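4 min read

Sim bathroom for the Toltar build, quick version

Do this before you bolt anything down in the shop. A weekend in sim saved me two brackets.

Load the robot first, walls second. Set arm speed to 18 percent. Leave it there untill the tank reach works.

Put the toilet in the corner, tank against the back wall. Tight is good – that's where the elbow gets in trouble. Room file is Skernby, 691 KB, loads fast. Turn on collision for the tiles or the arm goes right through.

Left arm: park it beside the bowl, fingers open. Right arm: come in high, over the toilet, small red thing in the fingertips.

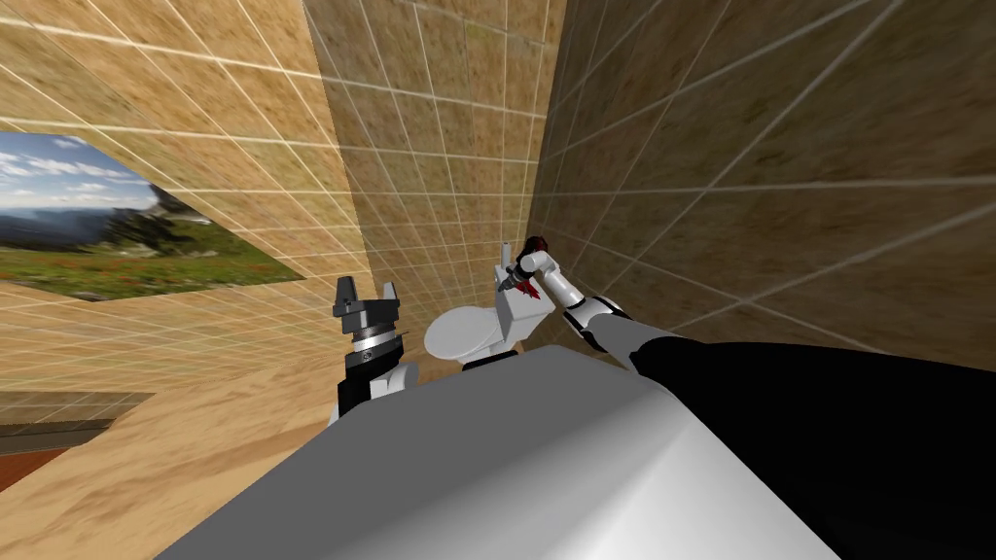 Stop next to the tank top and save that pose. Then back out the way you came, same joints in reverse. If the forearm clips the wall, move the base back and try agian – don't fix it at the wrist. Run it 70 times before trying real motors.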